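Speaker notes – student project evening, 6 July 2023
Talk: Teaching a house robot to find things when there is no house
Speaker: Impi Rantala, for the Stakska project group

Slides 1 and 2. Start

Say who I am and which course this was. Third-year robotics project, one term, five of us at the start and four by the end. Supervisor Benedikt Teuber. Thank him now, in case I run out of time later.

The task we were given: a simulated robot starts somewhere in a flat it has never seen. It gets one word, such as "bed" or "sofa", and has to go and stop near that thing. It has no map. It has a camera at roughly the height of a person's chest and four actions – forward, turn left, turn right, stop.

Leave the slide with the four actions up while people finish sitting down.

Slide 3. Why simulation

We did have the use of a real robot, Cesira, for two afternoons. It drove into the same radiator on both. In simulation we could run the same start position again and again and change one thing at a time.

The flats came with the course material. We called our own program Ferar. The name means nothing, Chun-yin typed it as a folder name in the first week and it stayed.

Slide 4. How Ferar decides where to go

Keep this short, the second-years have not had the mapping lectures yet.

Ferar builds a floor map as it drives. Every cell in the map is free, blocked or unknown. The places where free meets unknown are called frontiers, and the robot picks one of them to drive to next. Our first version always took the nearest frontier. It was very thorough in corners and behind armchairs, and slow to leave the room it started in.

The second version gives each frontier a score. Distance counts against it. What the camera has picked out near it counts for or against, depending on the word. If the word is "bed" and there is a piece of bedroom furniture beside a frontier, that frontier goes up.

Slide 5. Doorways

This is the part I want to spend time on. Most of our lost runs were lost at a doorway. The robot would come close to one, turn a little to get a better angle, lose sight of what was in the next room, and the score would drop back. Then it would turn away and do another round of the living room.

Go to the full-screen view. Target word is "bed".

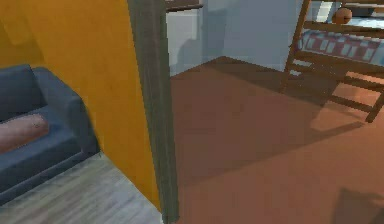

Imke Fröhlich asked at the rehearsal why the robot does not simply drive straight at the bed the moment the camera has it, and whether all the scoring is needed once the target is in view.

Answer for tonight, in case it comes up again: straight at it is fine if the floor between is clear. From beside a doorway the straight line often clips the jamb. The robot has a width, and the camera does not know about it. We plan to a point in the middle of the opening first and then to the target. There is also the matter of false sightings. A sofa seen from one end was called a bed often enough in our early runs that we stopped trusting a single view. Ferar now wants the same label from three views in a row before it commits.

Point out in this view that a sofa and a bunk bed are both there, one on each side of the door frame. Bunk beds gave us trouble of their own. The ladder and rails break up the outline, and the early version of the detector would sometimes label the whole thing as a shelf.

Also mention shadows, briefly. The floor map is made from depth, so a dark patch on a carpet does no harm to it. Our first attempt used colour to find the floor, and that one treated strong shadows as walls. We dropped it in the second week. If anyone wants to know more they can ask me at the table.

Slide 6. What we changed

Three changes, in the order we made them. Say them slowly.

Memory. If the target has been seen once, the place stays marked on the map even when the camera turns away. This alone stopped most of the turning back at doorways.

Doorway points. Narrow gaps in the map get a waypoint in the middle.

Stopping. The robot has to be within one metre and facing the target before it may stop. Before that it stopped as soon as it was pleased with itself, which was sometimes in the wrong room.

Slide 7. Results

We ran 2808 episodes in all, counting the ones we threw out when the stopping rule was wrong. The final comparison used 700 episodes for each version, same flats, same starting places.

Of the 700 runs with the final version, 107 ended without finding the target. The nearest-frontier version failed over twice as often. Do not read out the whole table. Say that beds and sofas were the easiest words and that plants were the worst – small, and often behind something.

If somebody asks about time: each run was limited to 500 steps. Most of the failures used all of them.

Slide 8. What still goes wrong

Glass. Mirrors. Flats with a very long corridor, where the memory fills up with frontiers that are all about as good as each other and the robot goes back and forth between two of them. We have a video of this, play 10 seconds of it and stop. It goes on for much longer.

Stairs we left out altogether. The flats we used for the final runs were all on one level.

Gudrun Wegener has started on the corridor problem by making the robot stick with a choice for a set number of steps. It looks better, but it has only been tried in two flats, so call it early work.

Slide 9. How we worked

For the students who will take the course next term. Write the test script first. We wrote ours in week six and had to run everything again. Keep one list of start positions and do not let anyone edit it. Save the map with every failed run, the pictures from the camera are not enough to tell what the planner was thinking.

Share out the long runs. We used the machines in the Stüber room overnight, and twice somebody shut one down in the morning. Put a note on the keyboard.

Slide 10. End

The course runs again in October. Sign-up is with Benedikt, and you need the programming module but not the mapping one.

Questions. Chun-yin takes anything on the detector, I take the planner. Leave the doorway view up on the screen during questions and switch the projector off before packing the laptop.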